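Vedance news – Mar 23, 2020

Teaching by hand, one living room at a time

Regular readers will remember that back in October we promised a proper update on the home tasks work as soon as we had enough demonstrations to say something useful. Well, we have them! The Turia set passed 3057 recorded demonstrations this month, every one of them driven by a person with two hand controllers and a headset, and we are very happy with where it's going.

For anyone new to this newsletter, Turia is our collection of simulated rooms for household robots. A person puts on the headset, takes hold of the controllers and becomes the robot for a minute or two. Move your left hand, the left arm moves. Squeeze the trigger, the gripper closes. The software writes down every joint angle and every camera view along the way, and the learning side of the project (that's Dzene, more on it below) tries to pick up the same behavior from those recordings.

We started with bare tabletops last year and they were fine for getting the plumbing working, but you learn so much more once there's furniture. The living room is my favorite of the current rooms. It has a big puffy blue sofa, a white table with a potted plant, pictures on the walls and a doorway through to a room with a sink. Small things get put on the sofa or the table at the start of an episode, and the person has to go and deal with them using two arms that don't quite bend the way theirs do.

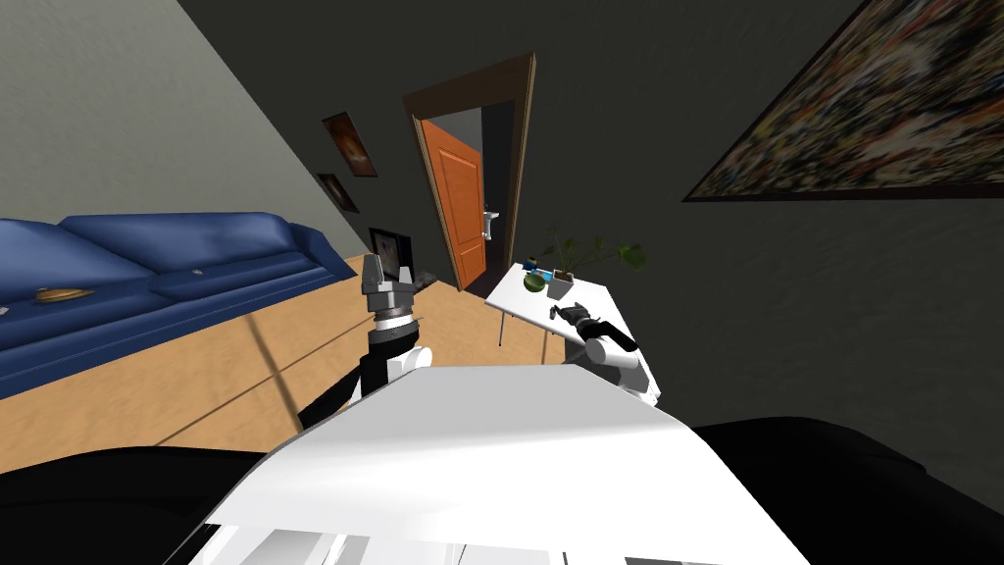
Both arms out in the Turia living room, with the right gripper at the table's front edge.

The first thing everybody wants to know is how long it takes to get good at this. Longer than you'd hope, and then all of a sudden not long at all! Most of our drivers spend their first session bumping the table and reaching past whatever they wanted. By the third session they've stopped thinking about the controllers and started thinking about the object, and the recordings look completely different. The arm slows down in the right places. The gripper turns before it gets there instead of after. We now keep the first session as practice and don't put it in the training set.

A word on depth, which came up in a lot of your letters. Reaching toward a table is hard in a headset if the view is even slightly off from where your own eyes would be. We raised the head camera a little in the last release and gave drivers the choice of a slower arm speed for the final part of the reach. The slow setting turned out to be very popular – so popular that we had to ask people to switch it off again for the long moves, or an episode could go on forever.

The round things are harder than the long things, by the way. A roll-shaped item lying on a cushion can be approached from above with the fingers across its short side, and there's plenty of room for error. A ball-shaped item sitting right up against a plant pot is a different story. You have to decide which way the fingers go in, and if you choose badly you end up pushing the pot. Some drivers slide the ball clear first and pick it up second. Others come straight down on it. We keep both styles, as long as the pot stays on the table.

The other half of the work is the view from the wrist. A head camera is great for finding your way to the sofa, and not much help for the last few inches, when the arm itself tends to be blocking what you want to see. The drivers can bring the wrist view up in a small window by their left hand, and the learning software gets it all the time. It's an odd view until you get used to it. The gripper stays put, the room swings wildly, and a picture on the wall can end up pointing any which way.

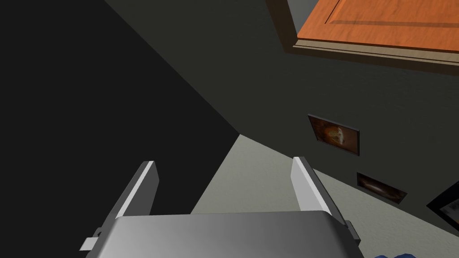

Fingers spread wide and nothing between them: a view from just behind the gripper.

We had a long discussion about stretches like this, where the gripper is open and there's only floor and wall beyond it. Early on we trimmed them out to save space. Dzene did worse without them! The software was learning very nicely what to do with something between its fingers and had very little idea how to travel there, or how to come back after a miss. So the empty stretches are back in, and 900 of the older recordings have been restored to full length. If you downloaded the set before this month, please get the new copy, as the trimmed files and the full ones don't mix well.

Misses are in there too. When a driver closes the fingers on air, opens them and has another go, we leave the whole thing alone. They're some of the most useful minutes we have. A recording in which everything goes right shows the software one path, and the moment it drifts off that path it has nothing to go on. A recording with a wobble and a correction shows it how to recover. Please don't restart an episode just because you fumbled – keep going, finish the job, and tick the "second try" box when you save.

On the Dzene side, training on the longer recordings is under way and we'll share scores when the full round is finished. I've watched a few of the early runs and I will say that the arms have picked up human habits in the most charming way. There's a tiny pause before the fingers close that's plain as day in the recordings, and now the software does it as well.

A few practical notes for drivers:

Check your headset strap before you calibrate. If it slips afterward, the arms will sit a little to one side for the rest of the session.

Open the gripper fully before setting off. Half-open starts have been hard to label.

Keep episodes under 1000 steps where you can. The recorder will take more, but the saving gets slow.

Take a break between rooms. Switching from one layout to another is more tiring than it sounds.

Next up is Skarkov, our second set of rooms, which has narrower doorways and lower furniture and asks for a lot more bending and turning. We have 3 rooms ready for testing and would love a few experienced Turia drivers to try them before we open them up to everyone. No special setup is needed beyond what you already have. Reply to this newsletter with your driver number and the hours that suit you, and we'll send the login details along with the new practice room.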